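From: Amanuel Derese
To: Sternance list
Date: 2021-08-29
Subject: Re: Puppet play in the old chapel

Herman Pattinasarany wrote:
> Is the Plasard script still on? I've got 576 lines typed up and I'm
> stuck on the miller's song. Also, do we want one interval or two?

Yes, still on, and I'm delighted you've got that far! One interval, please (the benches at Dustell are hard).

I read the first act aloud on Friday and the quarrel over the goose is wonderful. Don't cut a word of it.

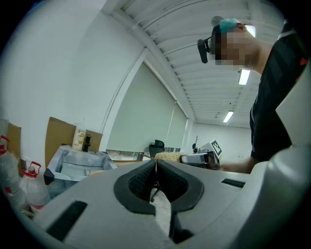 Teal cap and navy short sleeves.

For the song, try the tune we used in July, the slow one, and let the miller come in a beat late. It suits him, and it gives the narrator time to turn the page. I'd drop the third verse, though, as it repeats what his wife has just told us.
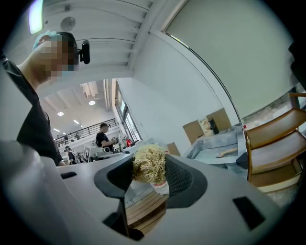

The hall can be ours for both nights if we say so soon, so please reply with any dates you can't do. I'd love a second fiddle as well, if anyone's cousin plays!

Send me act two whenever you like, Herman, even with gaps in it.

Amanuel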